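Testbridge는 양팔 로봇의 파지 작업을 시험하는 회사입니다. 고객사의 그리퍼와 제어 프로그램을 받아 같은 작업을 되풀이하고, 어디서 어떻게 실패하는지 기록해 보고서로 냅니다. 직원은 14명이고 시험실은 2곳입니다.

## 시작하게 된 계기

창업 전 우리는 Cinau라는 포장 라인 프로젝트를 맡고 있었습니다. 3월 어느 목요일, 한쪽 팔이 물건을 놓친 것을 감지하지 못한 채 다음 동작으로 넘어갔고, 양쪽 그리퍼가 부딪쳤습니다. 다친 사람은 없었지만 손가락 부품이 부러졌고 라인은 4시간 멈췄습니다. 원인은 파지 확인 신호의 시간 초과를 '성공'으로 처리한 코드 한 줄이었습니다. 출하 전 시험에는 놓치는 경우가 들어 있지 않았습니다.

## 지금 하는 일

- **파지 실패 시험**: 한 조건을 최대 70회 반복합니다. 미끄러짐, 빈손 닫힘, 줄기 꺾임을 따로 기록합니다.
- **정지 시험**: 동작 중에 신호를 끊고 두 팔이 멈추는 위치를 잽니다. 기록 도구 Firik은 사내에서 만들었습니다.
- **얇고 무른 물건 시험**: 조화 수국과 잎가지를 씁니다. 줄기가 가늘고 잎이 그리퍼에 걸리기 쉬워 오류가 잘 드러납니다. 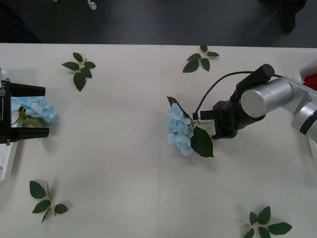

## 사고 기록 공개

시험 중에 생긴 충돌과 오작동은 우리 실수까지 포함해 고객사에 그대로 전달합니다. 원인을 찾지 못한 건은 '미확인'으로 남겨 둡니다. 시험 의뢰와 시험실 방문은 문의 양식으로 받습니다.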